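Objetos de mesa Villanueva: ficha del conjunto

Versión 5. Mantenimiento: Arlo Castellanos (Markum).

Reúne imágenes de objetos pequeños de uso doméstico (recipientes, frascos, bandejas, plantas de adorno) sobre mesas de madera. Contiene más de 3,000 imágenes repartidas en 7 carpetas, una por categoría de objeto.

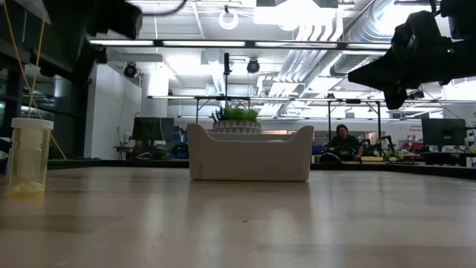 ¿En qué formato se entregan las etiquetas?
En CSV con codificación UTF-8, un archivo por carpeta. La primera columna lleva el nombre de la imagen y la segunda, la categoría principal.

Categorías

recipiente_abierto: cubos, cajas sin tapa, bandejas.
recipiente_cerrado: frascos y botes con tapa.
planta: maceta y contenido, etiqueta única.

Criterios de anotación

La categoría bandeja se fusionó con recipiente_abierto en noviembre.

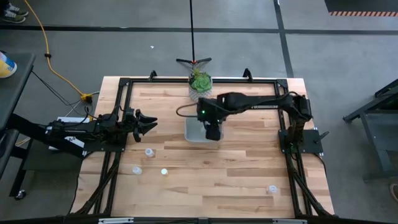 La etiqueta planta admite oclusión parcial hasta un 60 % de la superficie. Maceta y planta no se separan: una suculenta en forma de roseta en una maceta blanca y gris con textura recibe una sola etiqueta. Las incidencias se registran en Workar.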